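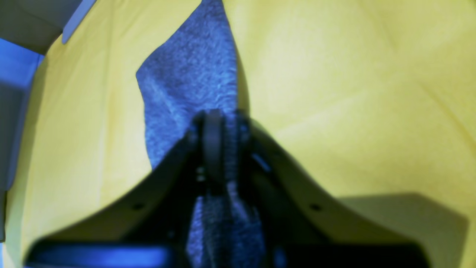 Nerach: pinch points on soft cloth

Nerach is 600 attempts at getting a gripper to take hold of blue-gray cloth on a yellow sheet, plus 1,961 wrist camera stills. Latrice Montoya ran the collection. Tavion Mbeki wrote the labels and still has opinions about the word "edge."
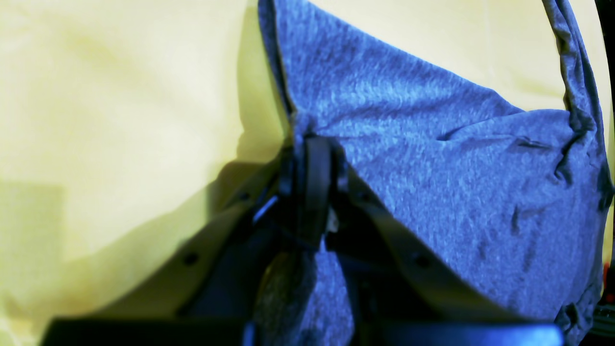 Each still gets one of 3 labels: open, pinched, unclear. Unclear was meant to be rare. It has 344 stills in it, and we have stopped apologizing to the funders.

The baseline, Kasaline, guesses the label from a single wrist view. It does well on open fingers and treats every wrinkle as a personal triumph.

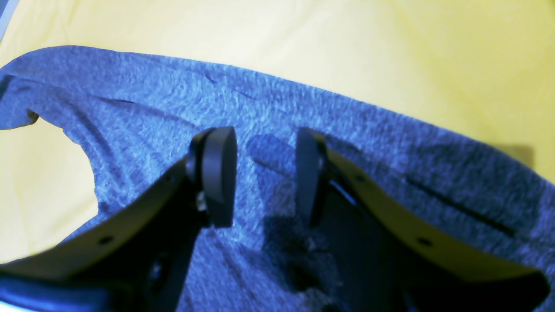 Can I train on this without the arm logs?
You can, as long as you only want labels. Grasp force lives in the logs, under strickland/.

Splits are by session, so please don't shuffle them. We did once, and the scores were magnificent until Monday.

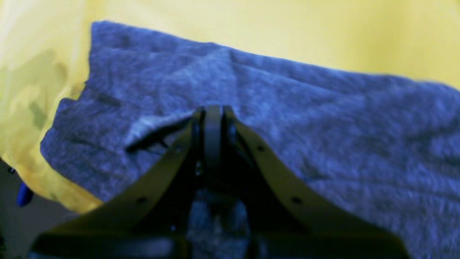 Blurry stills stay in. Dropping them made Kasaline look smarter and work worse. Label fixes go to Tavion at the Uncombe lab, preferably after lunch.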